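Lavivitz opens hand-held teaching kit to outside labs

Lavivitz will release its Desitz teaching kit in March. An operator performs a household task with a hand-held gripper, and the recording is used to train a robot arm. The first set covers 26 clothing tasks.

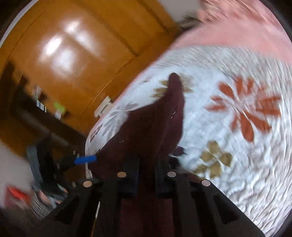

Data collection in homes

Recordings are made on ordinary beds and tables. "Fabric changes shape with every grasp, so we ask for 50 demonstrations per task," said Forough Tehrani, technical lead. 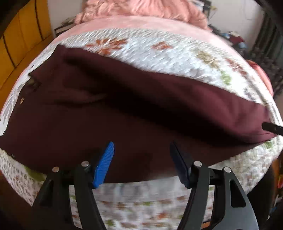 Desitz gripper beside a maroon garment on a quilted bedspread.

Enquiries: Prasert Boonchu, Lavivitz press office.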